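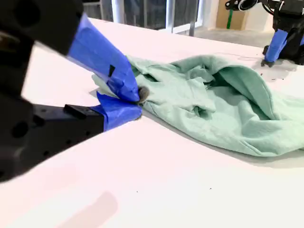
Mint green top on the white table, before folding

4 replies · 13 views

From: Marina Nikolaidis
To: Finthorpe clothing swap list
Re: folding the knits

Alfie, I'd leave the hangers for coats and fold everything else. Knits go out of shape at the shoulders if they hang for the whole month, and we've only got the one rail at Finthorpe anyway.

What works for me with heavier tops is to lay them face down on the white table and pull the corners of the hem out first. If you start at the neck the bottom stays bunched up and you end up doing it twice. Once the hem is straight, smooth towards the shoulders, bring the sleeves in across the back, then fold in thirds lengthwise and in half. Hoods get folded down flat before the last fold.

The green one in the photo can go in the pastel tub once it's done. Please don't put it with the whites, as I don't know if the colour runs.

We had about 200 pieces in November and the tubs only closed because Amirul rolled the kids' things. Rolling is fine for T-shirts and trackies. I'd still fold jumpers.

Labels are in the drawer under the kettle. Size on the left, please.

Marina

Alfie Penrose wrote at 4.10 pm:
> Hi all, I'm in tomorrow to start on the winter bags. Are we hanging
> the jumpers and hoodies this time or folding them? Last time half
> of them were on hangers and half in tubs and I couldn't find any
> of the mediums. Also where did the labels go?
> Alfie

Share · 4 comments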